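Saturday at the Gerkby open day

I went to the open day at Gerkby on Saturday. It's the building in Grironside behind the tire place, and they do this once a year. Entry was free but you had to sign up ahead. The man at the door told me they had 142 names on the list for the morning, and by the time I got inside the coffee was gone.

Most of the ground floor was tables with posters. I read a few of them. One group was working on a machine that sorts bolts, but it wasn't running while I was there. I was told to try again after lunch and forgot to.

What I had come for was the Umero demonstration upstairs. Umero is their name for a project on getting a robot arm to deal with cables. The talk lasted 40 minutes and was held in a carpeted room with too few chairs, so I stood near the door.

The speaker started with why cables are hard. A box keeps its shape when you pick it up. A cable doesn't, and if you pull one end of a pile, the rest of the pile moves too. The camera sits down by the gripper, so the robot sees the pile from close up and part of its view is always taken up by its own gripper. They passed out a sheet with one of these views on it and put the same picture on their page later.
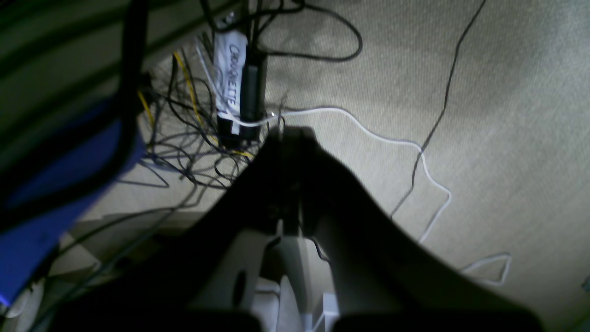
Photo: Umero project, Gerkby

I find it hard to follow any one of the black cables in there for more than a few inches. The yellow one is easy. The speaker said color helps the software as well, and that black on black is where most of the mistakes come from. Shadows are the other problem, because a thin shadow on carpet can look a lot like a thin cable. I had not thought of that before.

The word on the tape is CROQUETTE. A woman in front of me asked if labels like that were any use to the robot, and the answer was that the software ignores writing for now.

They have 571 recorded attempts so far. Someone asked how many went well and the speaker said 115, counting only the ones where the right cable was picked on the first try. I thought it was good of them to give the number.

There was a second talk at noon by a company called Nnaji, on warehouse carts. I stayed for half of it. It was mostly sales.

Parking was fine if you used the lot on the north side. The elevator was out, so expect stairs. The sign-up page for next year isn't open yet.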